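Thu 16 November - Grikier line, packing cell

Snack sorting logged again with the hand-held grippers, 28 runs before lunch. Bags are still the slow item. Cartons give no trouble. Clear film creases under the blue pads and the fingers have to come in lower, so I've moved the approach down 12 mm for the next set.

Roster from December: two packers per shift go over to checking and exceptions, lifting drops to about 46 per hour each. Pay grade not settled.

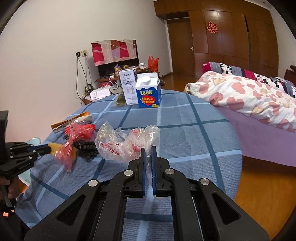 Mamta Bajpai wrote back that checking is harder on the eyes than packing and wants the swap every two hours, not four. Will put it to Skerkholm with the new roster.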